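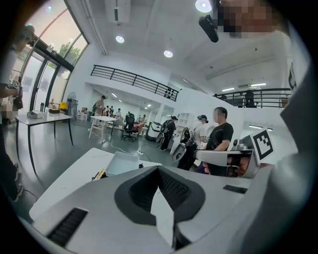
Removing the rear wheel is the first step in fitting the Kolteck 214 hub, and you should allow a couple of hours the first time you do it. Shift to the smallest sprocket before you start, so the chain has the most slack. Lay out a clean surface for the small parts. A shallow tray on a white tabletop works well, and dark springs and washers are easy to spot against it.

Fitting the freehub body

1. Pull the end cap off the drive side by hand. If it is tight, hold it in a vise with soft jaws and lift the wheel straight up.

2. Slide off the old freehub body. The pawls and springs may come away with it.

3. Wipe the ratchet ring with a dry cloth. Do not spray solvent into the hub shell.

4. Put a thin film of Trurkum light grease on the ratchet teeth and pawls. Heavy grease makes the pawls stick, especially in winter.

5. Press the new body on while turning it counterclockwise. It should drop into place with light pressure.

6. Refit the end cap and spin the body. You should hear an even click.

Caution: Never ride the bike if the freehub slips or clicks unevenly. Take it off again and check that both springs are seated.

Note: Moser spacers from the older Alludgate wheels are 2 mm wider and will not fit this hub – use only the ones in the bag.

Check the end caps again after the first five rides. Spare springs are sold in packs of two.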